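Sturkel House – Call for Home Bakers, Fall Bread Study

Posted 2 Jul 2019

Do you bake bread at home? Not perfect bread, necessarily, just bread, the kind you make on a free morning because the store-bought loaf went stale or because the kids like to punch the dough down. If so, we would love to hear from you.

Sturkel House is a small cooking school and test kitchen on the second floor of the old Garg building, up the stairs next to the shoe repair. We have been teaching people to bake for 11 years now, and in that time we've heard the same complaint from nearly every class that has come through: "It worked in your kitchen, and then I went home and it didn't." We believe you! Our ovens are big and steady, our flour comes in fresh, and there is always a teacher standing nearby to say "give it ten more minutes." Your kitchen at home is a different animal, and most recipes are never tried in one before they get printed.

So this fall we are putting together a new beginner's book, which for the moment goes by the name Primerer (it started as a typing mistake on a folder and we have all grown fond of it), and we want every loaf in it baked by ordinary people in ordinary ovens before it goes anywhere near a printer.

What we'll ask of you

You'll bake 3 loaves over the course of the study, each from a recipe we mail to you. One is a plain white sandwich loaf, one is a seeded rye, and the last is a soft dinner bread that we're still arguing over. For each one you'll fill out a short form – how long the dough took to rise, what your oven was set to, where you got confused, what the people at your table said. Please be blunt on the forms. A tester in our April trial wrote "I have no idea what you mean by tacky" and that one line got us to rewrite two whole pages.

After the baking is done, there's one group evening at the school, with soup, where everyone brings a loaf and we talk it all over. It runs long, mostly because people enjoy it.

Who we're looking for

Adults of any age who have a working oven and can follow a recipe in English. You can be brand new to bread or have been at it since your grandmother stood you on a chair. We would especially like to hear from people with older ovens, very small kitchens, or homes at high elevation. Professional bakers, we adore you, but please sit this one out. The recipes all contain wheat, and the dinner bread also has milk and egg, so this study won't suit anyone who has to avoid those.

What you'll get

We cover flour, yeast, and seeds, which you can pick up from the Tralodik grocery counter downstairs with the voucher we send you. You'll also have your name in the back of the book if you'd like it there, a finished copy when it's out, and a free place in any one of our evening classes.

How to apply

Send us a letter or drop a note at the front desk, 400 words at the very most, telling us what you bake, what kind of oven you have, and the worst loaf you ever made. We do read every one, so give us a little time to write back.
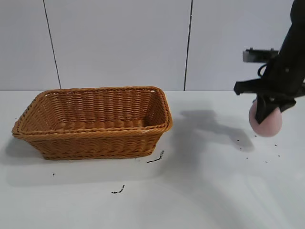 Do I need a stand mixer to take part?
All three doughs can be kneaded by hand in a large bowl or on a clean counter, and we'd be glad to have plenty of testers who do it that way. If you own a mixer and prefer to use it, go right ahead and make a note of the speed and the time on your form.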